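Section 5. Hanging a cap on the display rack

This task tests whether the Driltura hand grippers can do a simple shop chore. Cap hanging is still faster by hand. Greta, the arm that will learn from these sessions, cannot do it unattended yet.

1. Stand the wire rack at the rear of the table.
2. Lay one cap to the left of the rack.
3. Hold one gripper in each hand, with the cables clear of the rack.
4. Close the left gripper on the brim. Keep the right one open. 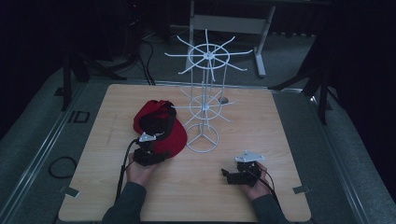

Figure 5-1. Left gripper at the brim, right gripper open.

5. Lift the cap and hang it on a free arm of the rack.
6. Let go slowly. If the cap slips, return to step 2.

Note: Stiff brims are easier to grip than soft crowns. Start new operators on the brim.

CAUTION: Check the finger pads before each session. Replace a pad that has torn edges or loose threads.

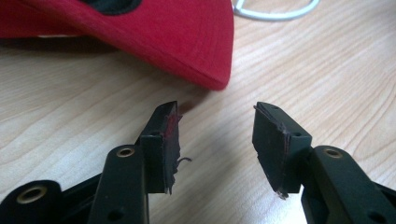 Wipe off any color left on the pads with a dry cloth. Do not use solvent. Record pad changes in the log and send questions to Chenxi Cui.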